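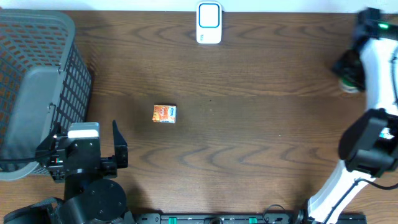 Kurnlow Opens Its First Walk-In Brow and Lash Studio in Prurkgate This April

PRURKGATE – Kurnlow, the brow and lash business started by Linnea Öberg in the back half of her sister's hair salon, is moving into a place of its own! The new studio on Wullard Street opens on a Saturday morning in April, and the doors will be open from 10 a.m. for anyone who wants to come in, look around, meet the team and get a free brow shape while the chairs last.

The studio has 6 chairs, a proper wash area and a quiet room at the back for clients who like to nap through a lash appointment (plenty do). It takes up the ground floor of the old Fjeld shoe shop, and the big front windows are staying just as they were. Linnea had her eye on those windows for a long time.

"I used to walk past on my lunch break and think, imagine doing brows in that light," said Öberg. "You can see every single hair. For tinting it makes such a difference, and now I get to work in it all day. I'm still pinching myself!"

Kurnlow built its following on soft, natural brows, the kind that make people say you look well rested without knowing why. Regulars will find everything they already book, including shaping, tinting, lamination and lash lifts. New at Wullard Street are full sets of lash extensions, done by Agnes Moen, and threading, which clients have been asking for since the very first winter.

Moen trained as a makeup artist and spent nine years doing stage and wedding work before she fell for lashes. She will be taking bookings from Tuesday through Saturday and is already busy with spring brides.

"A wedding set should still look like your own eyes," Moen said. "I like to sit down with people first, talk about how they wear their makeup on a normal day, and go from there. Some of my favorite sets are the ones the groom never noticed."
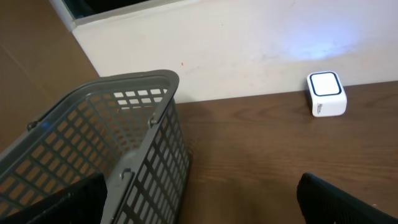

Threading appointments will be with Dénes Sipos, who joins from a barbershop across town and is very happy to see men in his chair as well. He does a ten-minute brow tidy that needs no booking at all. Walk in, take a seat, and you can be back at your desk before your coffee gets cold. Walk-ins are welcome for brow shaping too, every day until 4 p.m., and late openings on Thursday are by appointment.

Anyone having a tint, a lift or extensions for the first time will need a patch test at least 48 hours ahead. Patch tests are free and take a couple of minutes, and the team will be doing them all through opening day, so it's a great moment to get yours out of the way. Please come with clean lashes and leave the mascara at home if you can bear to.

The first 200 visitors on opening day will get a small aftercare kit with a spoolie brush, a lash cleanser sample and a card explaining how to look after fresh brows for the first two days. The card was drawn by local illustrator Alvar Nordin, who also painted the long green fern on the wall behind the front desk. It took him most of a week and a very tall ladder, and it looks wonderful. 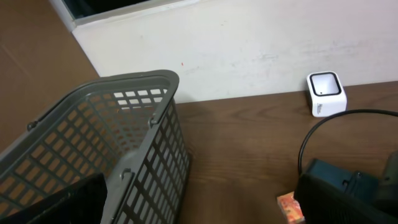 Open-top basket with grid sides on a brown wood-grain tabletop.

Some 380 clients are on Kurnlow's books today, and all existing appointments carry over to the new address at the same time and the same price. There's no need to rebook. Gift cards and part-used lash lift packages are good at Wullard Street as well, and clients who can't find their paper card can simply give their name at the desk.

Kurnlow is also starting a learner evening once a month, where trainees offer half-price brow treatments with Öberg or Moen at their side. The first trainee is Keegan Stubbs, who came in last fall to get his own brows tidied and asked so many questions that Linnea offered him a place.

"I'd never thought of it as a job," said Stubbs. "Then I watched Linnea map out a brow with a bit of string and I wanted to know how she did it. I've practiced on my mom, my cousins and half my soccer team, and I can't wait to have real clients!"

Dates for the learner evenings will be posted in the studio window and sent to clients by text. Places go quickly, so anyone who would like to be a brow model can leave their name at the desk now, and no experience of any kind is needed. Bring a photo of brows you love if you have one.

Street parking on Wullard Street is free on Saturday, and there is a step-free entrance on the side of the building next to the bakery.

For appointments, interviews or a look inside before opening day, ask for Linnea Öberg at the Kurnlow front desk.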